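How to Dry Dark Clothes and Mesh Bag Laundry in a Front-Loading Dryer

Posted 2021-03-07 in Laundry

Black clothes show lint more than any other color, and small items in mesh bags often come out damp in the middle. Both problems are easy to deal with if you load the dryer in the right order. These steps are for a front loader with the lint filter at the bottom of the door opening. If your manual says something different, follow the manual.

What you need
Your dryer
A mesh laundry bag with a working zipper or drawstring
A soft brush or an old toothbrush
A dry cloth

Step 1. Check the drum and the filter
Open the door all the way and look inside. A sock or a tissue left from the last load will end up all over a black shirt. Then pull out the filter, roll the lint off with your fingers and brush the corners. Many dryers have small drawings printed near the filter that show how it comes out and goes back in. Wipe the rim with the dry cloth.

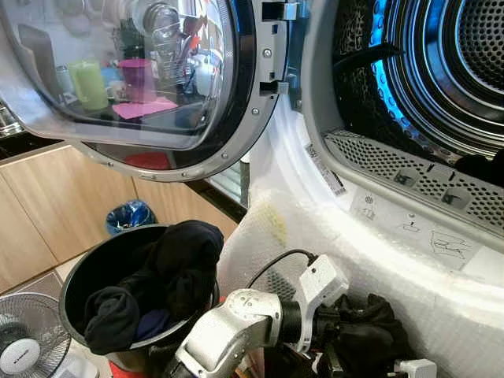
Isabelle Kennedy wrote that she washes her filter under the tap every May and lets it dry overnight before putting it back, and that her old Grivetow stopped running long cycles after she started doing it. Washing is fine for most plastic filters. Don't put one back wet.

Step 2. Sort
Keep black and navy together and leave towels out. Towels shed, and they take longer to dry than shirts. Turn dark cotton inside out. Read the care labels and hang up anything that says no tumble drying.

Step 3. Load the loose clothes first
Shake each piece before it goes in. Sleeves and pant legs twist around each other in the washer and stay wet where they are twisted. Push everything well back so nothing gets caught in the door. Don't fill the drum more than halfway.

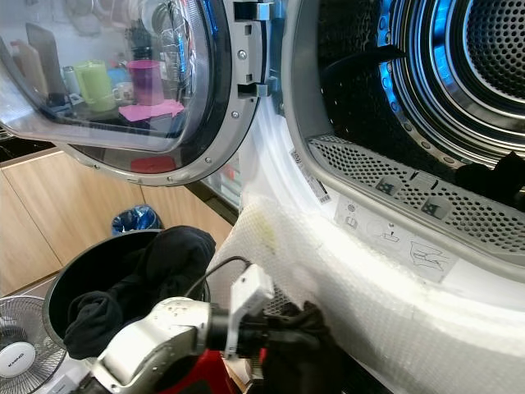 Black clothes in the drum, mesh bag at the door opening.

Step 4. Add the mesh bag
Put the bag in last so you can get to it easily. It should be no more than half full. Close the zipper completely and tuck the pull under its flap if there is one. Our Oltard bag has no flap, so we use a small rubber band.

Step 5. Choose the cycle
Low heat is best for dark cotton and anything stretchy. On our Fehr the low setting takes 91 minutes for a half load. Stop it partway, shake the bag and start again.

Step 6. Take everything out and fold
Feel the seams and waistbands, as they dry last. Fold dark things while they are still warm and stack them loosely.

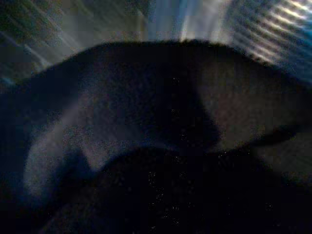
Dark, soft-looking material, close up.

Clean the filter again before the next load.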